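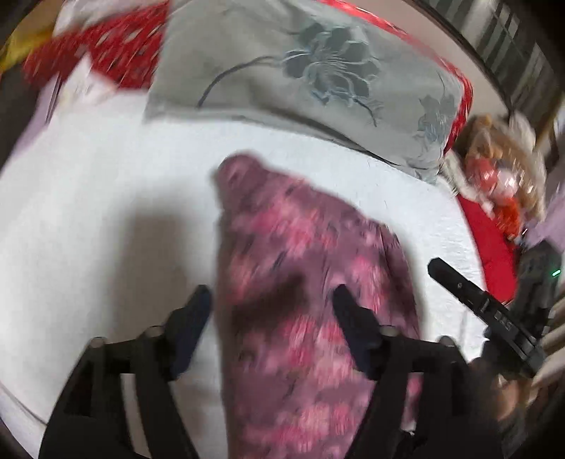

Home > Help > Tickets > Bedding and Linen
3 min read

Ticket subject: Fitted sheet comes off at the head end, every night, without fail
Opened by: Raphaël Sabatier
Product: Brikico waffle fitted sheet, white, double
Status: Closed

The corner by the wall has let go again. I bought this sheet in April and it has spent more time under my shoulder blades than under the mattress. I had just put it back on when I noticed how good it looks in daylight, all textured and white under the grey pillow with the big dark flower, with the pink and purple floral thing dumped in the middle waiting to be folded. You would think it was a well-behaved sheet. By morning it will be a rope.

Mattress is a Vorier, bought new, with one of their padded toppers. The sheet has been washed twice, both times at 40, and hung on the line. I have not tumble dried it, whatever your last message was hinting at.

Tried so far:

Attempt 1. Turned the sheet round so the label sits at the foot. It now comes off at the other corner. Progress of a sort.

Attempt 2. Elastic straps from the hardware shop in Datville, the kind with a metal clip at each end. Held for 2 nights. On the third a clip opened and shot across the floor at an hour when I would have preferred it not to.

Attempt 3. Pushed the bed hard against the wall. The corner still came off, and I could no longer reach it to put it back.

Attempt 4. Safety pins. My wife has asked me to record that this was my idea.

Reply from Gilles Moulin, Linen Support

Hello Raphaël, thank you for the very full notes. Could you measure the mattress from the bottom edge to the top, with the topper on? Please also check the small label inside the hem for a depth. Leave the pins out for now.

Raphaël Sabatier

Pins out. Found all but one, which I expect to find later.

Mattress with topper is 5 cm deeper than the depth on the label. I had measured it before ordering — without the topper, which was still in its bag in the hall. I see where this is going.

Gilles Moulin

Yes, I'm afraid that is it. The elastic only catches the side of the mattress, so it rides up when you turn over. We can exchange it for the deep version in the same waffle, or you can take the topper off and keep the one you have.

Raphaël Sabatier

Topper stays. I like the topper a good deal more than I like the sheet. Exchange, please.

Update, 15 May 2024: deep sheet arrived and is on. Tucks right under with a handful to spare. 3 nights and all the corners are where I left them. The old one went back in the same box, minus the straps, which I have given to my neighbour Triantafyllou for his ironing board.

The missing pin was in the topper.

Ticket closed by customer.

70 people found this useful
5 comments | 2 shares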